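3.2 Keeping the Tabletop Cell in Working Order

Much of what we learned at the Rendley site has to do with how the cell was kept, day in and day out, so that the arm we used in November was the same machine, for all practical purposes, as the arm we had used in the months before. We have tried to write this part the way we would have liked to read it when we were starting out, and we ask the reader's patience if it runs longer than the equivalent section in most papers of this kind.

The cell consists of one arm, one fixed camera, one table, and a changing set of kitchen objects. The arm stands at one side of the table and reaches across it, so that the opposite edge is close to the far end of its comfortable range. We considered mounting it at the center of the back edge, as our colleagues at Stultville had done, and for pure reach theirs is the better choice. We stayed with the side mount in the end. It leaves the front of the table free for the operator, who has to set out objects, take them away again, and every so often get a wrench onto the base without climbing over anything. After a full season of doing precisely that, we would make the same choice again, and gladly.

Calibration was done in two layers. The longer routine, which we call the Ginting procedure after the software package it grew out of, moves the wrist through 30 poses and solves for the position of the camera relative to the base. It was run whenever the base bolts had been touched, whenever the camera had been loosened, and at the start of each month whether or not anything had changed. The short check was run every morning. The operator sends the fingertips to 18 fixed points over the tabletop and notes the gap at each one with a feeler gauge. If any point was off by more than the tolerance given in Table 2, the long routine was repeated before any data were taken. We were surprised by how often the short check earned its keep, particularly in the weeks when the building's heating was being turned on and off.
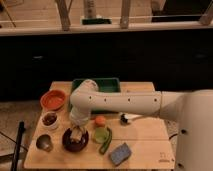
Object layout was handled with less ceremony than calibration, but it deserves a few words all the same. Containers were placed first and loose items afterward, and the operator was asked to vary the arrangement between episodes without trying to be clever about it. Early on we had supplied a printed grid and a list of random positions, and the result was a set of tables that looked like no kitchen any of us had ever cooked in! Once we put the list away, the arrangements became a good deal more natural, with things sitting near one another, sometimes overlapping from the camera's point of view, and sometimes hidden for part of a motion behind the arm itself. We kept these occlusions in the data. A policy that can only work when every object is in plain sight would be of little use to us.

Picking items out of bowls put the greatest strain on the hardware, and it shaped the maintenance schedule more than any other task. When the gripper goes down into a bowl, the fingers have very little room to either side, and a small error in wrist angle that would pass unnoticed over the open table can press a finger against the rim. A single contact of this sort does no harm. Repeated over an afternoon, contacts of this sort work the finger screws loose, and a loose finger shows up in the data as a grasp that drifts slowly toward one side. It took us an embarrassingly long while to trace the first such drift, and we had already recalibrated the camera twice before anyone thought to wiggle the fingers by hand.

The finger screws were therefore checked after every 100 bowl episodes, using a torque driver kept on a hook beside the table so that it could not wander off. The finger pads were wiped with a damp cloth at the same time and replaced when the surface had gone glossy. The wrist and elbow covers came off once a month. We looked for worn cable sleeves and wiped away any dust, and we put the covers back with fresh thread locker on the screws. The objects themselves were washed at the end of each week, with the sponges and brushes swapped out as they became stiff or frayed.

All of this was written down in the Kavau log, a plain text file shared by everyone on the project, with one line for each check, adjustment, or stop. Over the full collection period the cell recorded 2555 episodes. Each carries a pointer to the most recent calibration and to the most recent finger check, and we would encourage other groups to keep these pointers even if they keep nothing else. When a batch of grasps looked odd to us later on, the pointers let us set aside the affected episodes in a few minutes, and we did not have to guess at where the trouble had begun.

There remain two weaknesses in the setup that we did not manage to fix. The first is the camera bracket, which is stiff enough in one direction and not quite stiff enough in the other. The second is lighting, to which we return in Section 3.4.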